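Home | Setup | Tasks | FAQ | Forum | Contact

Gidik simulation tasks: questions about the closed gripper fault

This page collects the questions we received after the fault in the two-cube task. It was written by Brynhildur Nørgaard, with help from Li-hua Kwok.

What was the fault?

In some runs the arm came down to the cube with the fingers already closed. The fingertips then pushed into the top of the cube. The physics engine does not like this, and the cube was thrown across the table with great speed. In a test of 70 runs we saw it 8 times.

Is it dangerous for a real arm?

It can be. In simulation you lose only a cube. If the same command file is sent to a real arm, the fingers press down on a hard object and the arm will stop with a force error, or something will bend. Please do not send files from the old version to hardware. If you already did it, look at the fingertips before the next use.

What is the reason?

The reset command for the arm and the open command for the gripper were sent together. When the computer was slow, the second command was lost and the gripper kept its position from the run before. We first believed it was the contact settings, and we spent many days there without result.

How do I know that my start position is good?

Stop the run before the last move down and look at the hand from the front. The fingers must be apart and they must not touch anything. The front finger hides the other one a little, so turn the view if you are not sure. 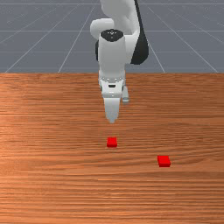
Two-cube task: fingers open above the table, both red cubes on the wood.

If the fingers are together at this point, do not continue the run. Press reset, wait until the gripper value is stable, and start again.

Which version has the correction?

Gidik version 2 and later. The arm now waits for an answer from the gripper before it moves. If no answer comes, the run ends with the message "gripper not ready" - this is correct behavior and you should not turn it off.

Can I keep my old recordings?

Yes, but check them. Runs where a cube leaves the table should be removed. Be careful also with runs where the cube moved only a little, they are easy to miss.

My cube still jumps after the update. Why?

Look at your time step. With fewer than 60 steps per second the contact becomes unstable, also when the gripper is open at the start. This is a different problem and it is still open.

Last updated: 26th January

Comments

Beca Parri: Thank you, the message about the gripper appeared on my second run. Before the update I was blaming my own script.

Grímur Ketilsson: Does the wait also work when two arms are in the same file? With me only the first one waits.

Li-hua Kwok: Grímur, for now only the first arm is checked. Please run them in separate files.

Tove Norðdahl: I removed the bad recordings and trained again. The arm does not push on the cubes now, but it is slower to go down.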